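Sleep and Street Noise in Two Flirkwood Neighborhoods
Student project report, Community Health Methods
Fiifi Quansah and Tamsin Gilchrist

Background

Our course asked each pair to pick a health question that could be studied with a short survey. We chose trauma-related sleep problems among adults who live near the Erkholm rail yard. A lot of the reading on our list dealt with stress in neighborhoods after violence or disaster. Much less of it dealt with places where the stress is lower but never stops, such as night freight traffic.

We compared two areas. Sezer is a neighborhood of small apartment buildings next to the yard. Erker is across the river and has similar rents and a similar age mix, but no night trains.

Method

We mailed an invitation to 887 addresses, split between the two areas. People could answer on paper or online. The form had three parts: a standard sleep questionnaire, a short screening scale for post-traumatic stress symptoms, and questions we wrote ourselves on noise, work shifts and caring for others at night.

Of the people who answered, 47 agreed to a follow-up interview at home or by phone. Fiifi did the interviews in Sezer and Tamsin did the ones in Erker. In hindsight we should have mixed them, as we can't separate a difference between areas from a difference between interviewers.

What we found

Sezer residents reported waking more often at night. They also scored slightly higher on the screening scale, but the gap mostly went away when we took out people who work rotating shifts. A high score on the scale is not a diagnosis, and we told everyone so on the first page of the form.

The interviews were more useful than the scores. Several people in Sezer said the trains themselves had stopped bothering them years ago. What woke them was the coupling of cars, a single loud bang with no warning. Two people with earlier trauma said this sound was worse than sirens. In Erker the usual complaints were money, back pain and neighbors.

Bedrooms and routines

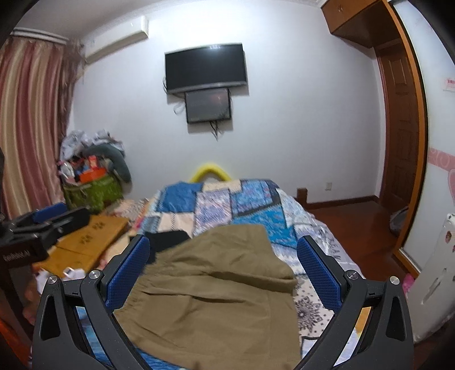 Page last changed: April, 4:10 p.m. (T.G.)

We asked what people did in the hour before bed. Most watched television or used a phone. Shift workers in both areas often slept in the daytime, and few of them had curtains that kept the light out. Earplugs were common in Sezer, though parents of young children said they would not wear them.

Limits

The sample is small and people chose to take part. Our noise questions were not tested beforehand - one of them was worded so badly that we dropped it. We had no sound meter, so all noise levels are as reported by residents.

Next steps

A second round should measure sound inside the home and record shift patterns for each week of the study. The tables and the blank form are in the appendix.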